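### 4.2 Workspace rules for paired hand-held grippers

Tasks that involve mains accessories were recorded under a written protocol, revised in September after a review at the Ritbridge site. The protocol covers 228 episodes, of which 174 were accepted at first review. Figure 5 shows a power-strip task with two hand-held grippers over a shared tabletop. 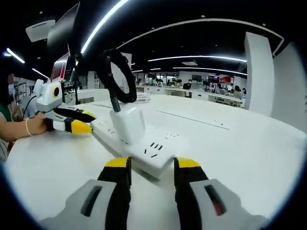
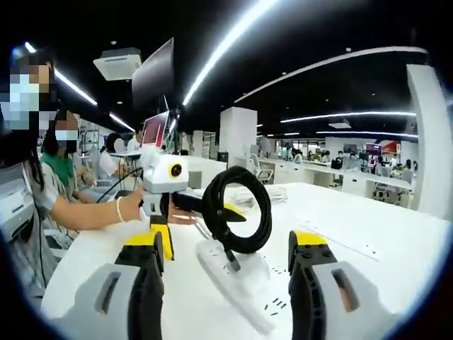 **Figure 5.** Power-strip task, two views from a hand-held gripper. A second hand-held gripper is at left in both.

Rule 1 requires that the strip be disconnected from the building supply before any plug is handled. Rule 2 assigns each gripper a side of the table; crossing the midline is allowed only when the other gripper is stationary. Rule 3 requires both fingertips to stay in view during approach and contact. Episodes that broke Rule 3 for over 2 seconds were rejected.

Compliance was scored by P. Mạch and L. Awan, working separately from the same checklist. Disagreements were settled by joint replay. Most concerned Rule 2, whose wording left the midline undefined for objects placed at an angle. The current text defines it by the table and ignores the pose of the object.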